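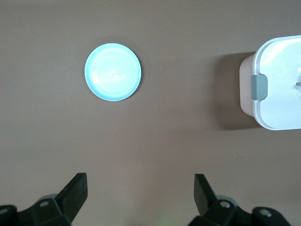
*Small round plate, pale blue with a darker rim*

# Tralell Starter Meal Kit, 2-person box

Jemon began as a two-person kitchen in Drureck and now packs ready meals for home delivery and small offices. The Tralell box is the entry size in the range. It is sold singly or on a repeat order, and there is no minimum term.

**What you get**

- Five chilled main meals, each serving 2
- One soup, changed every January and July
- A printed card with heating times for oven and microwave

**Details**

| | |
|---|---|
| Item number | 953 |
| Price per box | $35 |
| Packed weight | 1396 g |
| Keeps | Five days chilled, soup can be frozen |

Plates and cutlery are not included. Trays go in the oven without the film lid. The soup tub is microwave only -- please don't put it in the oven.

**Ordering**

Boxes leave the Montoya Street unit in the morning and orders close at noon the day before. Office accounts are billed monthly. To change a repeat order, reply to the confirmation email or ask for Latrice Halvorsen, who handles trade and repeat customers.

Allergen sheets are sent with the confirmation. The chicken and barley meal has a new recipe from 2nd July and now contains celery -- check the sheet if you have ordered it before.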